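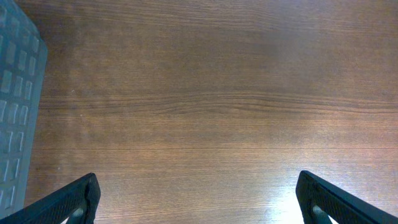 Wood grain under a bright sheen. The brown fades almost to white where the light is strongest.

Fleltham Evening Painting Course
Session 3: Gloss, Sheen and Dull Surfaces
Notes by Brigitta Schnyder

Welcome back, everyone, and thank you for the lovely pile of color charts you handed in. I've gone through all of them with a cup of tea and I enjoyed every one, even the ones that came with an apology written on the back. (Please stop apologizing on the back! I need that space for my comments.)

Last time we talked about local color, meaning the color we say a thing is when somebody asks us. A lemon is yellow, a brick is red, and so on. Tonight we start taking that idea apart a little, and we do it by way of shine. I've taught this session many times now and it is still my favorite, though I warn you that you'll go home and spend the whole evening staring at your saucepans.

Two kinds of reflection

When light lands on a surface, part of it goes a tiny way in, bounces around, and comes back out in all directions. On its way it picks up the color of the material. We call that diffuse reflection, and it is what gives you your local color. Another part never goes in at all. It bounces straight off the outside, the way a ball bounces off a wall, and on most everyday materials it keeps the color of the lamp or the window it came from. That part is called specular reflection, and it is where highlights come from.

Nearly everything around you does both at once. A piece of chalk is almost all diffuse. A glass of water has a great deal of specular going on. Varnished and polished things sit somewhere in the middle, and that middle is where most of us get into trouble, me included, for the first several years I painted.

The usual mistake goes like this. You want to paint the highlight on a green apple, so you take your green and you keep adding white until it looks bright enough. What you get is mint green, and the apple looks powdery, as if someone had dusted it with flour. The highlight on that apple is the color of the window. If it is a gray afternoon, the highlight is a cool gray-white with hardly any green in it. Mix it separately, on a clean part of the palette, and put it on last.

Metals are the exception. Gold, copper and brass tint their highlights, so a copper kettle really does have an orange shine. We'll come back to metals in October, when Tumelo Maluleke joins us with his brass and his endless patience.

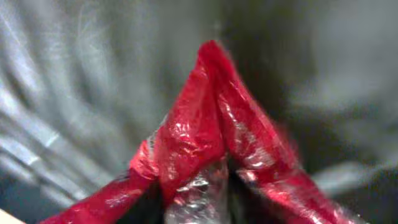

Thin red film, crumpled. Compare the white highlights with the deep crimson in the creases.

Smooth, rough and wrinkled

How big a highlight is, and how sharp its edges are, depends on how smooth the surface is. On a very smooth surface the highlight is small and crisp, and you can sometimes make out the shape of the window in it, glazing bars and all. Roughen the surface slightly and the highlight spreads out and goes soft. Roughen it a lot and it disappears into a general lightness, which is why a matte wall has no highlight you can point to.

Folds are another matter. A folded surface can be perfectly smooth and still give you dozens of little highlights, all going different ways, for the simple reason that every fold is a new small mirror tilted at its own angle. Satin ribbon does it, foil does it, and so does a raincoat. When you paint such a thing, please don't chase every sparkle. Squint until you can see only the large light and dark shapes, paint those, let the paint dry, and then choose a few of the brightest lights. I mean a few. I once watched a very gifted student put in all of them, and her ribbon looked like gravel.

A word about the angle you look from. Specular light depends on where your eye is. If you lean to the left, the highlight slides along with you, while the local color stays put. So settle your chair before you begin, mark the position of its legs with tape if you like, and try not to shift around. If you come back from the break and all your highlights have wandered off, check your chair first.

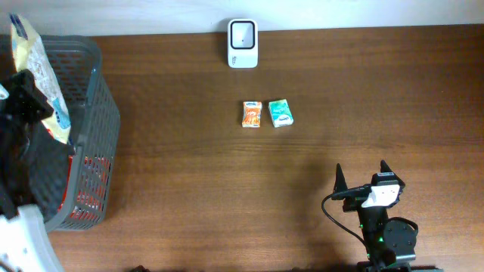
Now for the values, since some of you asked about the gray scale on your sheets. We use 12 steps, from the white of the paper down to the darkest dark you can mix. On a dull object lit by one lamp you may find you only need the middle five or six. On a glossy one you may need nearly the whole range. That wide reach from light to dark is a big part of what makes a thing look shiny, and it is also why a shiny object painted timidly looks like clay.

Keep your lightest step in reserve. If you use bare paper for the tablecloth, you have nothing brighter left for the glint on the spoon. I like to put a very pale wash over the entire sheet, leaving out only the two or three places where I am certain the strongest light will be.

Shadows on shiny things also need a kind word. They are seldom simply darker versions of the local color, as they pick up whatever stands nearby. A white jug next to an orange will have an orange glow low down on its shaded side. Move the orange away and the glow goes with it. It's worth trying at your own kitchen table, with the main light off and a single lamp on.
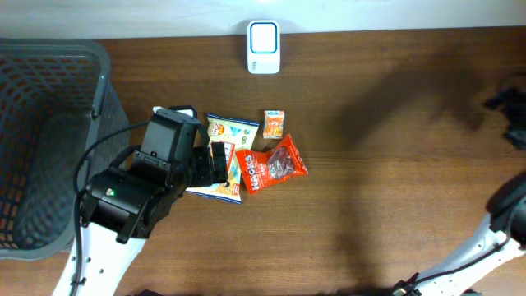
Exercise for next time

Choose three objects from your home: one dull, one with a soft sheen, and one truly glossy. They should be close to each other in color if you can manage it. A felt hat, a leather glove and a glazed bowl, all brown, would be perfect. Light them from one side only.

Make a small study of each, no larger than a postcard. Start with the dull one and use no white paper at all. Next do the one with the sheen, and soften the edge of its highlight with a damp brush while the wash is still wet. Leave the glossy one for last, and mix its highlight color away from everything else. Twenty minutes apiece is plenty.

Write down on the back where your lamp was and how high. (This is what the back is for!)

Materials

The Lüthi block is fine for the studies, and so is any heavy paper you already own. For softening edges you want a round brush with a good belly to it. The Trindico gray scale card is on the shelf by the sink at Tenadthorpe, and you may borrow one as long as you sign the sheet. Bring an old towel as well, and a jar with a lid.

Reading: page 34 of the course booklet, plus the short piece on glazes that follows it. You can skip the part on egg tempera for now, unless you're curious, in which case come and find me in the break and I'll happily talk your ear off.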